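Jallcombe garment handling project
Progress report to Gallico, second period
19 May 2018

Sorry for the rough state of this, wanted it with you before the budget call. Fuller tables are in the spreadsheet, same folder as last time.

Short version

Collection is going. 382 usable runs banked since the last report. Shirts are behind where we said they'd be, trousers ahead. One arm was down for a stretch. Training has started on the early part of the set, nothing to show from it yet that I'd want quoted. We need a decision from you on the second table (see Money).

What we said we would do

From the December plan: get a person-driven set of folding and flattening runs on everyday clothes, enough to train a first policy, with the wrist view recorded on every run. Mixed piles, real clothes, nothing new out of a packet. Tasks split into reach, grasp, spread, fold, place. Each one labeled after the fact by someone who wasn't driving.

That all still stands. The only thing we've dropped is socks. Too small for the current fingers and the labelers hated them. Can come back to it if you want it back in.

Reach

Going well. Drivers now start every run with the jaws open over bare table and the clothes off to one side, so the model has to learn to go and find the item. Earlier runs began with the gripper already parked over the garment and the first training pass just learned to close straight away. Those runs are kept but flagged, we don't use them for reach.

We also stopped tidying the other clothes away between runs. Denim next to black next to whatever is next in line. Makes the labeling slower but it's closer to what Sanna asked for, they want something that works on a shared table.

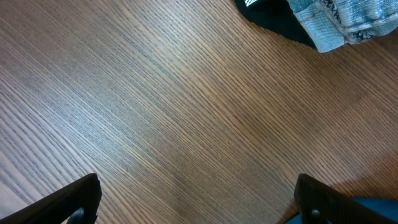

Edges and first contact

This is where most of our time went. Picking a garment up from the middle of a pile is easy enough. Picking it up by an edge, so that it can be spread after, is hard for drivers and the delay on the hand controller doesn't help.

What we settled on: come in low, put one finger each side of the cloth edge, slow down, close. Drivers were told to pause before closing so the labelers have a clean point to mark. About half of them remember to. The rest get sent back their own runs to look at, which has worked better than writing it in the guide again.

Speed is the other thing. People rush the approach once they get good at it, and the wrist view smears. We don't throw a run out for blur alone, the model will have to live with some of it, but a run where the whole approach is smeared isn't much use for marking contact. Added a speed limit on the controller. Drivers complained, then stopped complaining.
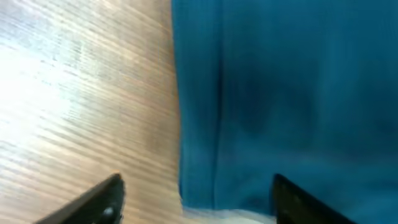

Wrist view, open jaws across the line between table and cloth. Left finger over wood, right finger over the teal.

Glare is still a problem on pale wood. We tried a blind on the window and it helped in the mornings only. A matte cover for the table would fix it but then every run has the same dull background, and Sanna's tables are wood. Leaving it for now. If you feel strongly the other way tell us soon, before we've collected much more.

Grasps

Teal knits have turned into our main test item. Stretchy enough to bunch, heavy enough to hold a fold for a bit, and the seams are a decent thing to look for. We mark a grasp as good if cloth is between the fingers and stays there through the lift. A grasp with several layers in it counts as good for "grasp" but not for "spread". That split wasn't in the first labeling guide and we had to go back over the old runs to add it, which ate more hours than planned. It's done now and it was the right call, the old single label was hiding most of the failures further down.
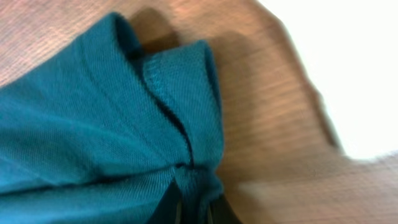 Layers are the thing we can't get clean labels on. Two labelers look at the same run and one says a single layer, one says a few. When a garment is folded over on itself near the fingers you really can't tell from a single view, you have to scrub forward and see what comes up. So the rule is now that layer count is only labeled after the lift, and "unsure" is allowed. We had banned unsure early on, thinking people would overuse it. They don't much.

The grip force setting got changed partway through. Lower now. Higher force was leaving marks on the lighter knits and wearing the finger pads, and Javmont (who supply the pads) said the wear would void the replacement deal. Runs before and after the change are tagged, so it can be fed to the model or ignored. Early sign is it dosen't matter for grasping, might matter for dragging.

Shirts

Behind. A collared shirt in a heap can come up from any number of places and most of them are bad for folding. We had planned to have shirts finished by this report and we are not close. Reasons, in order of how much they cost us:

- arm 2 down waiting on a cable, no shirt runs at all in that time
- drivers taking three or four tries to find a sleeve or hem, run goes over the time limit and gets cut
- relabeling for layers, above

First one is fixed. For the second we raised the time limit and let drivers regrasp as often as they like inside one run. The regrasps turn out to be good data in themselves, since the model needs to know what to do when the first pinch was in a poor spot. Not every pinch in a heap has to be a nice one.

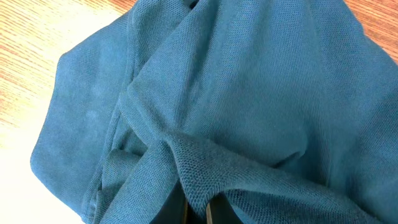 So the new plan for shirts is to keep the messy grasps in, label each pinch on its own, and stop scoring a run by whether it ended in a fold. A run that ends with a shirt flatter than it began is worth having. This does mean the headline figure of finished folds will look lower in the next report than in the last one. Flagging it now so it isn't a surprise. If Gallico needs the old measure for its own reporting we can still compute it, just ask.

People

5 trained drivers now, up from three. Two more would let us run both arms through the evening. Shifts are short, accuracy drops off badly after the first hour and we'd rather have fewer good runs. Labeling is the tighter spot of the two. We're behind by a couple of weeks of footage there and it will get worse before it gets better if collection speeds up like we want.

Money

Under on parts, over on labeling hours. Net slightly under. Cable and spare fingers came out of the repair line, no transfer needed.

The ask: we want to move what's left in the travel line to a second table and stand, so arm 2 isn't sharing. Right now resetting one arm's clothes means stopping the other. Quote is in the folder. Would need a yes by the end of the month to have it set up for the next block of shirts.

Risks

Labeling backlog, as above.
All the clothes come from the same small pool. The model may just be learning our wardrobe. Jallcombe is putting out a call for old clothes, sizes and fabrics we don't have.
Storage. Wrist video is bigger than we budgeted for, fine for this period, not fine for the one after.

Next period

Shirts, mainly. Clear the label backlog. Hold back a set of garments that no training run ever sees, for testing, should have done this from day one. First proper numbers from the trained policy on grasp only, compared agianst a driver on the same items. Spread and fold after that if grasp looks ok.

Visit dates for the Sanna site still open, waiting on them. Will send the labeling guide v3 separately once the layer rules are written up.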